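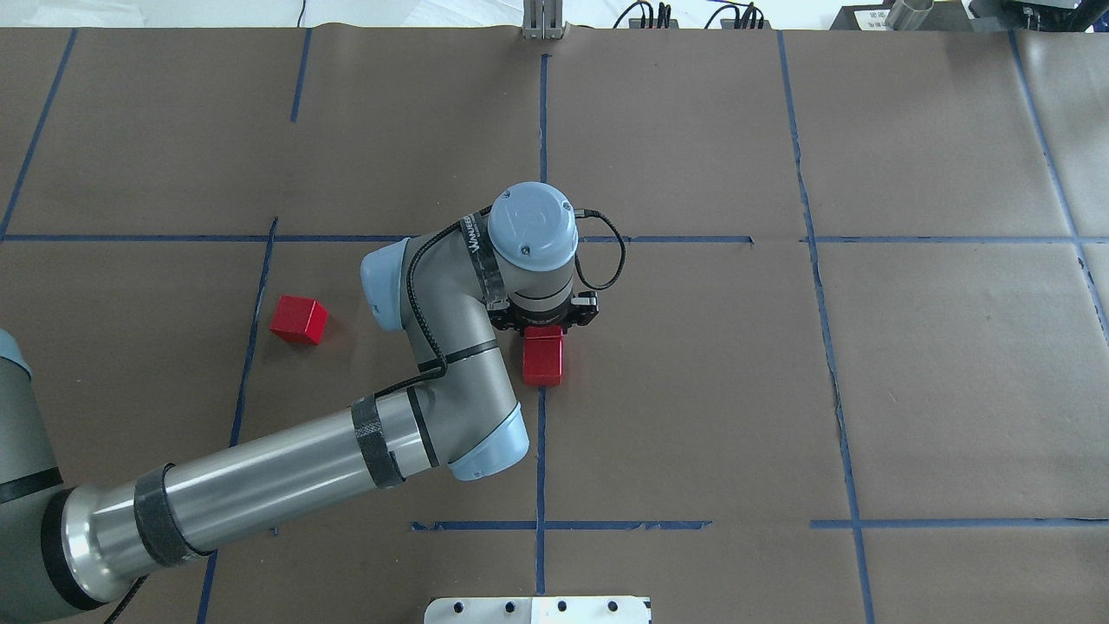 Cevadus Tabletop Kit

The Cevadus Tabletop Kit is a pick-and-place starter package sold by Darora, a small outfit that mostly deals in teaching gear for colleges and makerspaces. I've kept this page going for a while now (last proper tidy-up 8/29/24), so forgive the bits where my own opinions creep in. I do like the thing!

What you get

The kit is sold without an arm, which catches a lot of people out. You bring your own arm and gripper, and Darora sends the software, a set of red blocks, a roll of brown paper, blue tape and a printed booklet of exercises. There's also a support plan called Saline that you can add on, with phone help and a replacement set of blocks whenever yours get tatty. I let mine lapse after the first year and haven't missed it much, though a friend who teaches evening classes swears by the phone line.

Background

The kit started life as the Vasić exercises, a set of worksheets that went round on paper long before there was anything to buy. Darora took them over, gave the package its present name and put it on sale one December. The early booklets still say Vasić on the cover, and you'll see older users call the whole kit that, which makes searching the forum a bit of a pain. The exercises themselves have hardly changed.

Setting up

You cover the table in brown paper, then mark it out in big rectangles with the blue tape. The booklet wants nice straight lines. Mine never are, and I've stopped worrying, as the software only asks you to touch the gripper to the corners of each cell and it works out the rest from there. Do press the tape down well along the paper joins though, that's where it likes to wrinkle up. I allow 25 minutes for all this, plus tea.
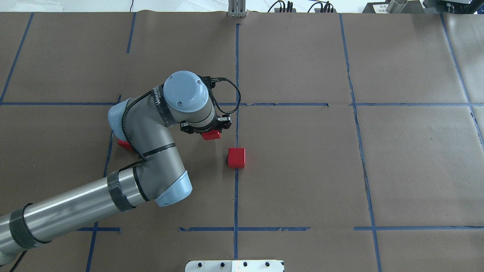 The exercises come in 7 groups, and the first few are all about picking up one block and putting it down in a different cell. That sounds dull and it's oddly gripping (sorry). After that you get two blocks, then sorting by cell, then stacking, and at the end there's a long one where the arm has to clear the whole grid in an order you choose. Stacking is where most beginners get stuck. The usual culprit is the release height: drop the block from too far up and it bounces, go too low and the arm shoves the bottom one sideways. The default setting is a touch high for my taste, so I bring it down by 4 millimetres and leave it there.

Recording and playback

You can move the arm through a job, save it and play it back as often as you like. The software keeps nearly 4000 saved moves before it starts nagging you to clear some out. I've only hit that once, and it was my own fault for never deleting the bad ones. Playback has a speed slider, and I'd leave it near the bottom until you trust what you've saved.

Known niggles

The software forgets your grid if you close it in the wrong order (save first, then disconnect the arm). The paper roll is thinner than it used to be, and plenty of us just buy our own. Cable routing gets only half a page in the booklet, so leave plenty of slack at the wrist and check it through a full turn before running anything at speed.

See also: Saline support plan; Vasić exercises; Darora spare block sets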